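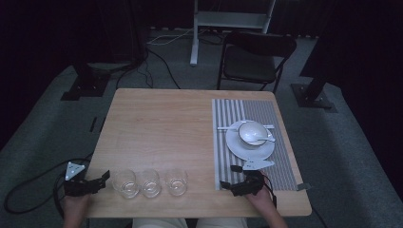 One place setting on a striped mat, with the glasses kept to the left.

How to set a simple place for soup or rice
By Sidra Siddiqui

1. Wipe the table and let it dry.
2. Lay the placemat flat. Leave the other half of the table free for drinks.
3. Put a round plate in the middle of the mat and set the bowl on top of it.
4. Rest the spoon in the bowl with the handle to the right.
5. Lay the chopsticks together across the plate, in front of the bowl.
6. Line up the glasses along the front edge of the table. Pour a little into each one and top up later.

For 2 people, repeat steps 2 to 5 on the opposite side. Hot soup goes in last, after everyone has sat down.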